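Print this page | E-mail to a friend
Shares 274 | Comments 3

Skesatmont Opens a Snack Packing Table for Neighborhood Boxes

August 2021. Skesatmont, the small home goods shop run by Emese Sárközi and Arne Kramer, is very happy to announce that its snack box swap is back, and that this time visitors are welcome to come in, pull up to the packing table and fill a box to take home or to send to somebody they've been missing.

The swap began in February with a few shelves of crackers and sweets, and it has grown into nearly 1,000 pouches and packets from all over, many of them with Japanese labels. "I love the printing on them almost as much as what's inside," said Sárközi, who chose most of the selection herself and will happily talk about it for as long as you let her!
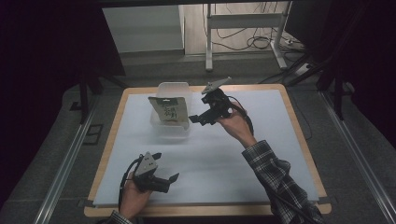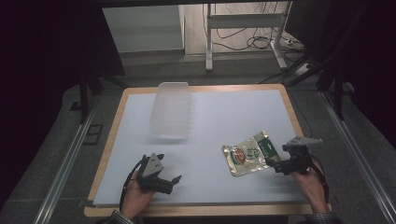
A clear plastic bin and a snack packet on the packing table.

How many snacks fit in one box?
Most people get six pouches in when they stand them upright with the flat packets along the sides, though puffy bags take up more room.

Bins can be brought back to the shop and filled again as often as you like (please give them a quick rinse first). Lieselotte Lindemann will be at the counter to help with gift notes, ribbon and mailing labels, and she is glad to set a box aside for anyone who calls ahead.

Press contact: Birgit Seidel, Skesatmont

E-mail | Print | 3 comments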